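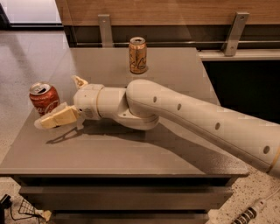

The Madgate rep had promised Montserrat Barajas a trial of 18 days and a life without reaching for things. The contract ran to 66 pages. She read 3 of them and signed.

"Ask it for a drink," he said.

She asked. The arm considered the request with the gravity of a probate judge.

"Which one?" it said. It had a nice voice. The voice was extra.

"The Coke."

"Customers who chose the Coke also enjoyed the Fetch Plus plan."

"Just the Coke, please."

"Your basic plan includes reaching," said the arm. "Would you like to add grasping?"

Montserrat looked at the rep, who had become very interested in his shoes. She got up, crossed the room and took the can herself.

"Thank you for using Madgate," said the arm. "How did I do today?"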